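Toiletry Packing at the Alham Welcome Center: Photo Gallery

Home / Programs / Guest Supplies / Gallery

Posted 8 February 2022

The Alham Welcome Center provides short-term rooms to people who arrive in the city for medical treatment, together with the relatives who travel with them. Many guests leave home at short notice and arrive without the small things needed for a first night away. The Guest Supplies program was set up to meet that need. Every room is furnished with a box of toiletries before the guest receives the key, and the contents are the guest's to keep.

This gallery presents the packing stage of the program. It is intended for partner organizations, for new staff, and for members of the public who have asked how donated toiletries are used. A longer account of the program, including its budget and storage arrangements, is contained in the annual report, which may be requested from the front office.

The Packing Table

Packing is carried out at a plain wooden table against the wall of the supply room. The table is cleared at the start of each session, and only the goods for the box being filled are brought to it. Closed cartons of stock remain on the shelves of the storeroom next door. The program adopted this arrangement in October, after a review by Abena Bonsu, Supplies Coordinator, found that boxes packed from several open cartons at once were often missing an item.

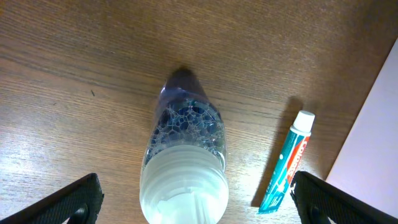 Each donated item is checked before it is accepted into stock. Staff confirm that the seal is unbroken, that the label can be read, and that any date printed on the package has not passed. Opened or partly used goods cannot be offered to guests, whatever their condition. Donors are asked to keep this in mind when sorting through cabinets at home, as the cost of disposing of unsuitable items is met from the same budget that pays for new ones.

Liquids are stored upright on the lowest shelf. Solid and dry goods, including soap, combs, and toothbrushes, are kept above them. The shelf order was proposed by Etornam Sarpong of the housekeeping department and has since been adopted at the Ofori Street residence.

The Box

The program uses one size of box for all single guests. It is shallow and open at the top, so that the contents can be seen as soon as the guest enters the room. Earlier boxes had deep sides and a folding lid. Guests reported that small items slid to the bottom and were found only on the day of departure, and the deeper box was withdrawn when the remaining supply ran out.

Packing begins at the back of the box. Bottles are placed there first, standing up, with their caps tightened. Smaller and flatter articles are then added toward the front. Where a bottle will not stand securely, it is exchanged for another of the same kind or held over for a family box, which has higher sides.

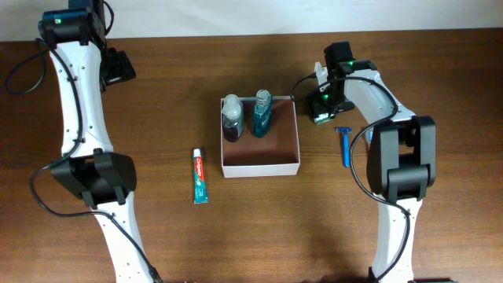
Two small bottles stand near the back wall of the open box.

Boxes arrive from the supplier flat and are folded by hand. A standard order is 1000 boxes. The center placed two such orders during the last program year, for a total of 2000, and expects to order the same quantity in the coming year. Boxes that return from the rooms in good condition are wiped and used again for dry goods in the storeroom. They are not given to a second guest.

Filling and Checking

A full box is not necessarily a well-packed one. The program asks packers to leave enough space for a guest to lift out any article without disturbing the others. Labels should face forward where possible. Guests who do not read English have told staff that a clear view of the label, with its colors and pictures, helps them tell one product from another.

When a box has been filled, it is compared with the contents card kept at the table. The current card was prepared by Kuo-hua Chung and replaces a two-page list that was difficult to use while packing. It gives the name of each article, the quantity, and a suitable substitute in case stock is low. The person checking the box signs the back of the card at the end of the session.
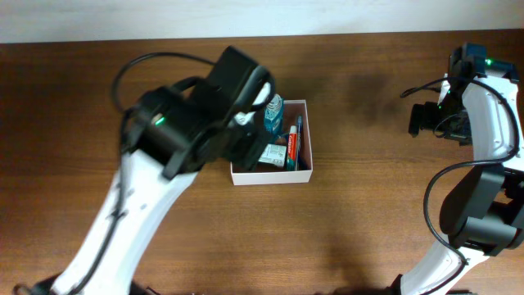
A cluster of toiletry items gathered in the white cardboard box.

Checked boxes are covered with a sheet of paper and moved to the delivery cart. Housekeeping staff take the cart to the residential floors in the early afternoon, when rooms are being made ready for new arrivals. The box is placed on the desk, never in the bathroom, so that the cardboard stays dry and the guest can see it from the door.

The supply room can hold 155 packed boxes. Packing stops when that number is reached and resumes once the cart has made its next delivery. Aba Abugri, who manages the residential floors, sends a note of expected arrivals to the supply room each morning.

Dental Care Items

Toothpaste and toothbrushes are the articles guests most often say they forgot. Toothpaste is supplied in its tube, without the outer carton, which takes up space in the box and is usually discarded at once. The tube is laid flat across the other items or along the side, depending on its length. Travel sizes are preferred for single guests, although full-size tubes are welcome and are placed in boxes for longer stays. 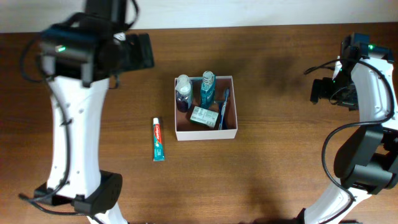
May a donor ask that a gift of toiletries go to a particular guest?

Donations are received into general stock and cannot be set aside for a named person. A donor who wishes to help a particular guest may leave a sealed package at the front office, marked with the guest's full name, and staff will deliver it separately.

Donating to the Program

Unopened toiletries are accepted at the main entrance during office hours. The program has a continuing need for toothpaste, shampoo, unscented soap, and combs. Razors, medicines, and aerosol cans cannot be accepted. Businesses wishing to donate by the carton should write to Angus Ruawai, Director of Guest Services, before making a delivery, so that shelf space can be prepared.

Photographs in this gallery may be reproduced by partner organizations with credit to the Alham Welcome Center. Requests for other uses should be addressed to the front office in writing.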